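Week 6 - From goals to motions: task planning for two arms

Module leader: Bronisława Duda

Last week we got one arm from A to B without hitting anything, and I hope you enjoyed it as much as I did! This week we ask a bigger question: who decides what A and B are? A motion planner is happy to find you a path, but it has no idea which object should be moved first, or by which arm. That choice belongs to the task planner, and the fun starts when the two have to talk to each other.

We will use Clodolia for all the exercises. The task layer sends it a short symbolic plan (pick, place, wait) and it tries to fill in each step with a joint path. If a step fails, the reason goes back up and the task layer tries another order.
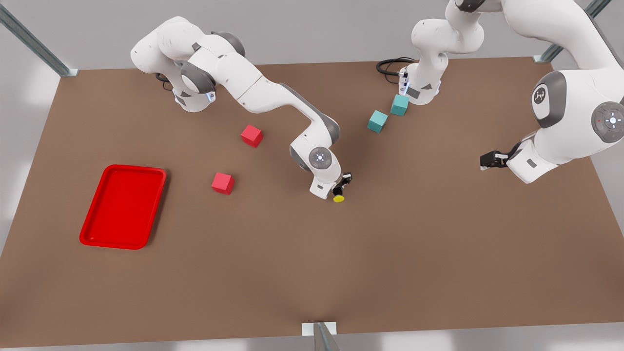 Start with the state. Before any planning you need a list of facts, such as on(cube, table) or empty(gripper), and you should write down only those facts that can change the plan. Colour matters if the goal mentions it: "all red cubes in the tray" concerns two of the four cubes, and the teal pair come in only as obstacles. Even so, keep them in the collision model - they sit close together near the base of one arm, and a planner that has forgotten them will cheerfully sweep straight through.

Next, cost. Our default search stops after 800 expanded nodes, and a careless state description can use up all of them before it finds a single legal pick. Try adding the fact reachable(arm, cube), worked out once at the start, and watch the count drop. My own version got down to 37, and I would love to see somebody beat it.

For the lab: write the goal above in the Clodolia format, run it with both arms allowed, then run it again with one arm switched off. Save both plans and note where the order changes. Reading: Terner, chapter 2.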